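Ticket 3439 – Left gripper drops out of the recording partway through a take
Project: Pambridge student manipulation project, soft food task
Hardware: two Aketti hand-held grippers, Moduneck mount and cable kit
Status: Resolved
Opened by: student team, table group

Original report

Hi all! We're so close on this one and it's driving us up the wall. We record with both grippers going together, one per hand, and the right side has been great all month. The left side starts fine, tracks fine, and then its finger width goes flat in the log. The position still updates. Only the opening value freezes, usually at whatever it was when the fingers last moved fast.

What we expected: two full streams for the whole take.
What we get: one full stream, and one that stops reporting finger width while everything else carries on.

Already tried:
Restarted the recorder. No change.
Swapped left and right hands. The fault stays with the same gripper, so it isn't how we hold it.
Re-ran the width calibration on both. Passed on both.
Wiped the marker on the side of the gripper with a dry cloth. No change.

Log line when it happens:
WARN width_reader: no new sample, holding last value (code 3001)

Reply from support

Thanks for the clear write-up, the hand swap saves a lot of time. Code 3001 only means the reader is waiting for a sample, so it could be the sensor, the lead or the port. Could you try the left lead on the right gripper and tell us which one freezes? Please also say what task you were running and what the table looks like, in case reflections are part of it.

Update from the team

Done, and the result is really interesting! With the leads swapped, the right gripper froze and the left one ran clean. We did 3 takes each way and it was the same every time. So the sensor is off the hook, which is a relief, as we did not want to open that housing.

The task is the soft block one. A pale block on a white plate, on the round wood table, and you have to close on it slowly enough that it keeps its shape. We picked it for the open day in June and it's the best thing we've worked on all year. You learn so much about your own hands – everybody squeezes way harder than they think they do.

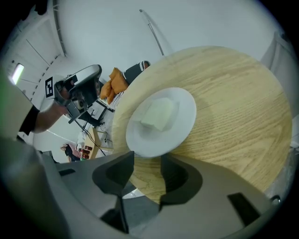

The trouble with a soft target is that finger width is most of the signal. On a hard block you could nearly get away with a frozen value, the fingers stop where the block stops. With something this soft, the difference between a good hold and a dent is tiny, and a flat line there ruins the take. We've thrown out over half of our last batch for that alone.

Reply from support

Then it's the lead or its connector. Run the recorder with the live width plot open, leave the gripper on the bench, and flex the lead gently along its length, a few inches at a time. Note where the plot goes flat. Don't pull on it.

Update from the team

Found it!! Flat line every single time we bend the lead right at the strain clip. Further down the cable, nothing at all, you can wiggle it all day. The clip was done up very tight and there's a crease in the jacket underneath. We'd been clamping it at the end of each session so it wouldn't slide around in the bin, so that one's on us.

Fitted the spare lead from the Moduneck kit, clip just snug, with a small loop of slack before it. Ten-minute take, both hands, no warnings. Then another one. The width plot is beautiful, you can see the exact moment the fingers meet the block and ease off.

One small question: our older notes call this lead the "Mac an tSaoi lead", after the lab room where the first set was put together. Is it the same part as the one in the kit?

Reply from support

Same part, old nickname. Order it under the kit name. Cut the damaged one up before it goes in the trash, or it will find its way back into the spares bin.

Closing notes

Cause: lead damaged under an overtightened strain clip.
Fix: lead replaced, clip refitted snug with slack.
Follow-up: check the clip on the right gripper before the next session. Add the flex test to the setup sheet, after calibration. Takes with code 3001 in the log to be tagged and left out of training, 2 borderline ones still to be looked at.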